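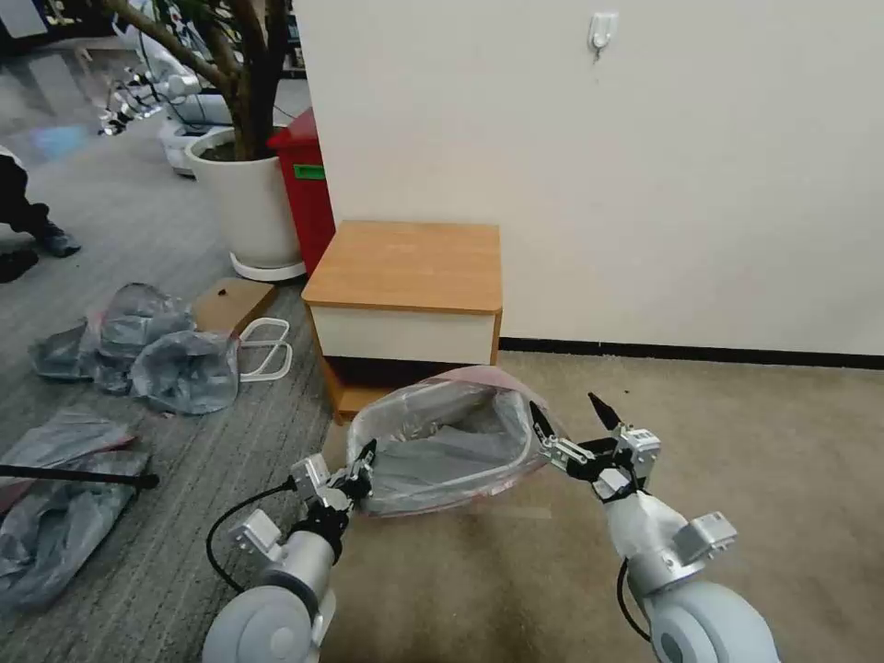 Bin liners get one page in most housekeeping manuals, and most of that page is folklore. This unit covers the small wastebasket in a guest room or study bedroom: what goes in it, what lines it, and how much of the standard advice deserves your time. Start with the question of clear film or colored film. Manuals say clear looks cheap and guests prefer white, and I have yet to see who was asked. What clear film does do is let you check the contents without putting a hand inside. The bag with the pinkish-red rim has something gray and folded in it, and you know that before you have touched anything. With a white bag you would be guessing.

Course: Room Care and Small Waste
Handout revised August 13, 2021
Tutor: Austra Rebane

1. Fitting the liner

The usual instruction is to tie a knot in the rim so that the bag grips the bin. It does grip. It also has to be picked undone, or torn, every time the bin is emptied. A plain fold over the rim takes less time and holds well enough for paper, wrappers and the ordinary waste of one person. If the fold slips, the bag is the wrong size, and a knot only hides that.

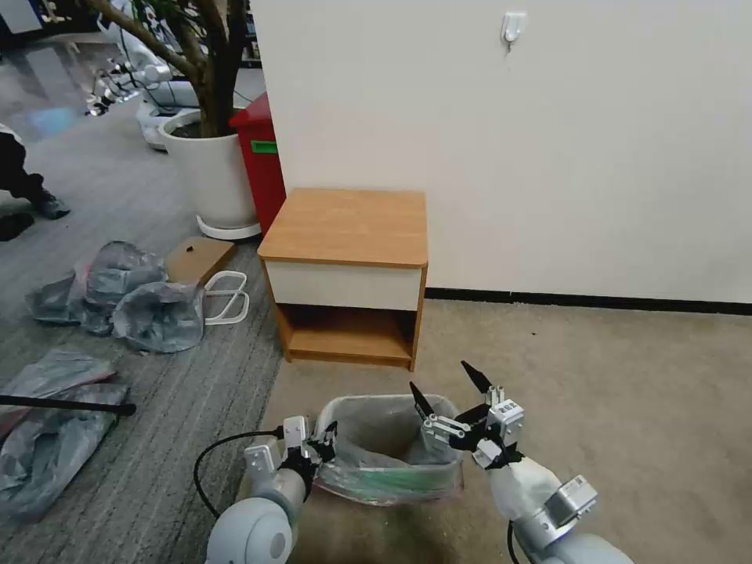
Push the air out before you fold. A liner with air trapped under it looks full when it is empty, and the first thing dropped in will sit at the top and fall out. Run a hand down the inside to the base, then turn the rim over evenly. I would ignore the advice to stack several spare liners underneath the one in use. It sounds clever, but the spares get damp and then somebody has to throw those out too.

2. Sizes and what the box claims

Vestley sells its liners by "fit," Wadberg by volume, and neither label tells you the width of the opening. Measure around the rim of the bin with a tape. Ours at Kustovholm comes to 91 cm. Add a hand's width for the fold and look for a bag that matches.

The Wadberg box says 300 bags. The trade leaflet that came with it says switching would save a mid-sized property 4,000 bags a year, with no word on what the property was using before or how often it emptied its bins. Treat that figure as decoration. The question to ask a supplier is how many bags split in a box of 100, and the last time I asked I was sent another leaflet.

3. Where the bin stands

Textbooks like a fixed position, commonly beside the desk. Watch where people really drop things. In a bedroom it is next to the bed, so a bin in front of or beside the nightstand catches more than one across the room. The objection is that it looks untidy. Perhaps it does, for the length of time it takes to read a brochure.

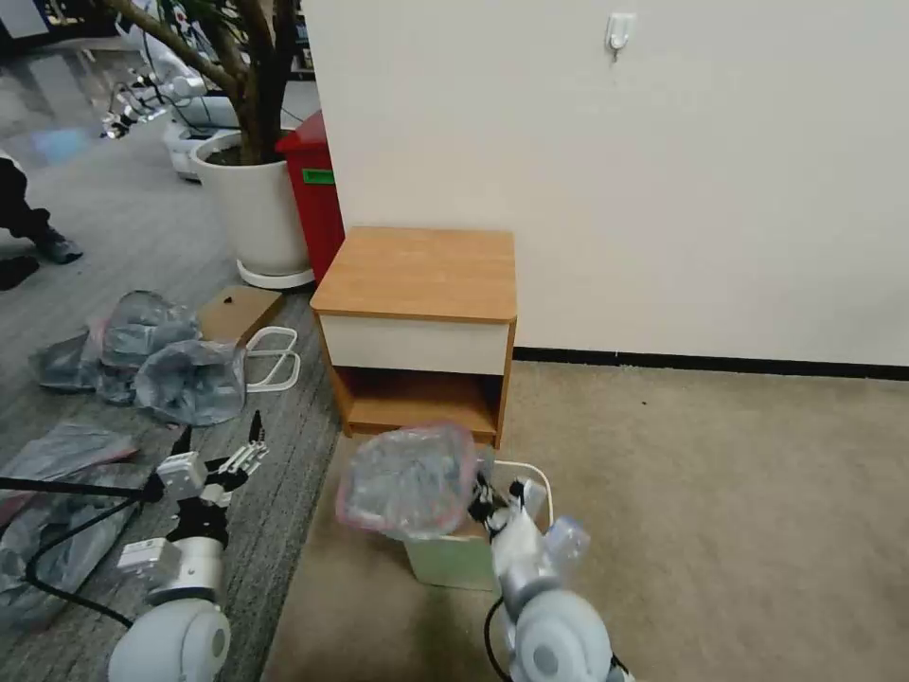 Loose bags on the floor are a separate matter. Used film left on carpet is slippery underfoot and easy to miss when it is gray on gray. Pick up bags and flat cardboard first, before you attend to the bin, and keep film and card apart from the start if your building sorts its waste. The Kinsella method, which you will meet in the reading, leaves floor items until last "to preserve flow." I have tried it. You walk over the same bag over and over.

4. Emptying and checking

Lift the liner out by the rim, set it down, and look into the bin itself. Small debris gets under or past a liner more often than the manuals admit. Tip it out and wipe the base. Skip the scented tablets.

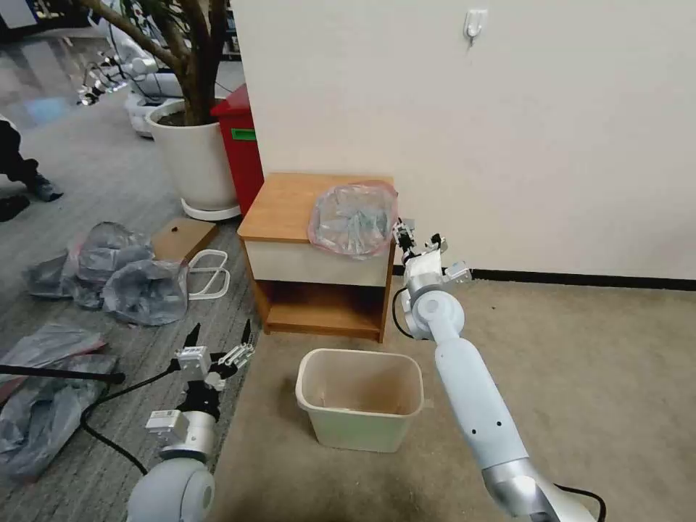

Figure 4. Bag on the nightstand; wastebasket on the carpet with a little debris in the bottom.

I would not put a used bag on furniture. The top of a nightstand is where a glass of water goes. If you do set one there, wipe the surface afterward.

For next session
Read the Kinsella chapter and mark each claim that comes with evidence. Bring a tape measure. Students who missed the July practical should fold and refit one liner at home and write down where it slipped.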